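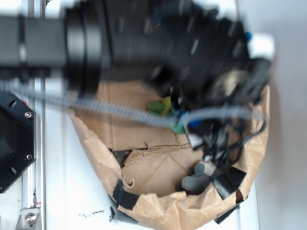
The Grusley Sluice is a tidal sluice and pumping station at the mouth of the Kimetti, a short lowland river. It drains the farmland behind the town of Dundis and keeps high tides out of the lower valley.

The sluice has three steel gates set in a concrete sill 37 meters long. The gates open on the falling tide and close when the sea rises above river level. When the river is high and the gates must stay shut, pumps lift water over the sill into the estuary. The station serves 21 drainage channels and around 800 hectares of pasture.

An earlier timber sluice stood slightly upstream. It was replaced after a storm surge flooded 157 houses in Dundis. The new structure was designed by the engineer Marcela Oravec. The gates are inspected every May.

Comments

Yurani Bermúdez: The old timber sluice was on the Flores side of the river. Could the article say so?

dundis_angler: The footpath over the gates is closed Thursday mornings.

Related articles
Kimetti (river)
Flores Embankment
Tide gate
Polder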